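Home | Tickets | Knowledge Base | Status | Contact

Ticket 906 - Dishwasher leaves white film on colored tableware
Opened in December by the night desk, Mandoris guest house
Last updated: December, 4:40 pm

Reported problem

Film on anything that isn't plain white. Shows worst on the darker cups and on the inside of bowls, near the rim. Glasses are cloudy too but the guests don't complain about glasses, they complain about cups. Machine is the Lostier under-counter model in the breakfast kitchen. No error codes on the display. Cycle finishes normally.

Vendor's first reply, in short: use more rinse aid. I have my doubts. We were told the same thing last winter about the other machine and went through a lot of rinse aid before someone found a split hose.

What was tried, in order

1. Rinse aid turned up from 3 to the maximum. Ran the evening load. The film was still there and now there were streaks as well. Turned it back to 3.

2. Filter pulled and cleaned. It was dirty, though I've seen worse filters in machines that washed fine. Next load looked the same as before.

3. Spray arms taken off and held under the tap. Two blocked holes in the lower arm, one in the upper. Cleared with a toothpick. The manual says this "restores full performance." It restored some performance. Plates came out better, cups did not.

4. Changed detergent. We had been on the Pramach tablets since the summer, and the supplier swore they contain everything, salt included, so the softener reservoir could be left alone. I never liked that claim. Swapped to plain powder for one day. Slightly less film on bowls, no change on cups. Kept the powder anyway, it costs less.

5. Wiped one filmed cup with white vinegar on a paper towel. Film came off completely. So it's mineral scale and the glaze is fine. The vendor's second reply had suggested the glaze was etched and that we should think about replacing the tableware, which they also happen to sell.

6. Tested the water. Strip from the hardware store, cold tap in the kitchen: hard, second-darkest square. Strip from the bottom of the machine after a rinse: same square. If the softener were doing anything at all, those two should not match.

7. Pulled two place settings out of rotation for a side-by-side: the white bowl with the green cup, the mint bowl with the beige cup. All four cleaned by hand with vinegar first. The plan was to send one pair through the Lostier and wash the other by hand, then compare them in daylight.

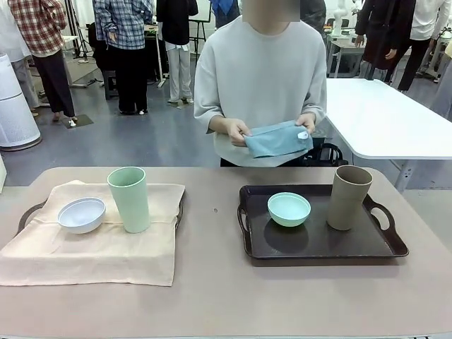

8. Ran the comparison over 11 cycles. The machine pair had film again by the second cycle. The hand-washed pair stayed clear the whole way through, in the same tap water, but those pieces get dried with a towel and never sit there while the water bakes off. So it proves less than I hoped. It does rule out the cupboard, which was one theory from the front desk (dust, supposedly).

9. Opened the softener reservoir. No salt. Not low, empty, with a dry crust around the neck. The salt light on the panel has never come on, and I now suspect it was switched off when the tablets were introduced. There is a setting for that on page 81 of the manual, under "multi-tab mode," and it was enabled.

10. Turned multi-tab mode off. The salt light came on right away. Filled the reservoir with coarse dishwasher salt, topped up with water, ran an empty rinse to flush the spill. Set hardness to level 6 to match the strip.

Result so far

First two loads after the change still had a faint haze. I was ready to call it another dead end. Third load was clear, and so was the next morning's. Strip from the bottom of the machine now reads soft.

Still open

- Whether the softener holds up. A unit that ran dry for months may not recover fully, and three good loads is not a repair. Retest with a strip in January before closing.
- The machine at our sister house, Ñahui, is the same model and uses the same tablets. Someone there should check the multi-tab setting before ordering anything.
- Vendor has asked to mark this ticket as "resolved - rinse aid adjusted." Declined. Rinse aid is back at 3, where it started.
- Old stains on the remaining cups: soak in diluted vinegar, rinse well, put back in use. Keep the silver-rimmed ones out of the soak.

Status: monitoring

Back to ticket list | Print | Reopen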